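**Posted November 19, 2025**

# Part-time clothing sorter and lister, Jilton Resale

Jilton Resale is looking for a part-time sorter and lister to start in January. We sell secondhand clothing through our shop on Noseva Street and through our online store. Most of what we carry is denim, work shirts, and winter coats.

The job is two shifts a week to begin with, five hours each. Shifts run in the morning, and you can pick your days once training is over. More hours open up in spring when people clean out their closets.

## What you would do

- Open donation bags and consignment boxes and sort them by type and size
- Check zippers, buttons, seams, and pockets
- Set aside anything with stains or tears for the mending shelf
- Fold, tag, and shelve pieces for the shop floor
- Measure pieces, take photos, and write short listings for the online store

We take in over 800 pieces in a normal month. You won't be expected to keep full pace right away. New people work next to someone experienced for the first 2 weeks and start listing on their own after that.

Listings are short. Waist, inseam, rise, color, condition, flaws. If there is a worn spot or a missing button, it goes in the listing, even if it is small. Our return rate is low and we'd like to keep it that way.
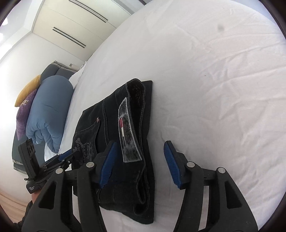

*Black jeans, folded with the back patch showing.*

Sizes on old labels are often wrong, so we measure everything flat and go by the tape. You will learn our folding method and our tag system on the first day. The tag system is a little odd — it came over from Zurnaston, the shop we merged with, and we never changed the letter codes.

## What we need from you

- You can stand for most of a shift and lift a full bag of clothes
- You write clearly and check your spelling
- You can use a tape measure and a basic spreadsheet
- You show up on time, or call if you can't

Sewing is a plus but not required. Retail experience is fine but we have trained plenty of people without it. There is dust in the sorting room, so please keep that in mind if you have allergies. Masks and gloves are supplied.

## Pay and other details

Pay is hourly, every second week, and we will give you the rate when we call. Staff get a third off anything in the shop. Street parking is free before noon, and the bus stops across from the door.

## How to apply

Bring or mail a one-page resume to Jilton Resale, 223 Noseva Street. Add a few lines about the hours you can work. Please also write a sample listing for any piece of clothing you own — keep it under 160 words. No cover letter needed.

We read applications as they come in and will close the posting when the spot is filled.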